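Ticket 940-27: Urkell booking page logs people out
Raised by: Wulan Rahman
Status: waiting on requester

Thursday, 9:40. Three staff report that the room booking page drops them back to the login screen after 7 minutes. Chrome and Firefox both affected.

10:15. Session timeout on the server is set to 40 minutes. Not the cause.

11:05. Cleared cookies on Wulan's laptop. Same fault after 7 minutes.

13:30. Found 2 login cookies with the same name, one from the old Astevard address. Removed the redirect.
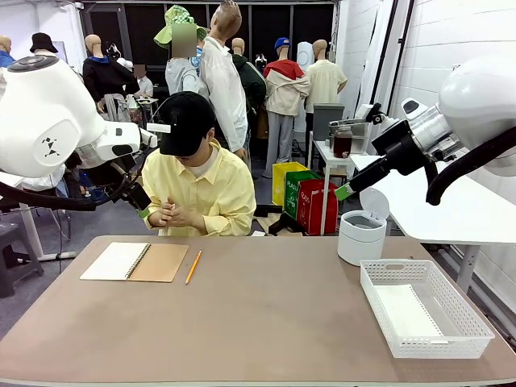 14:10. Stayed logged in for the full 40 minutes on my machine. Wulan to test again and reply on this ticket.

Ileana Tudose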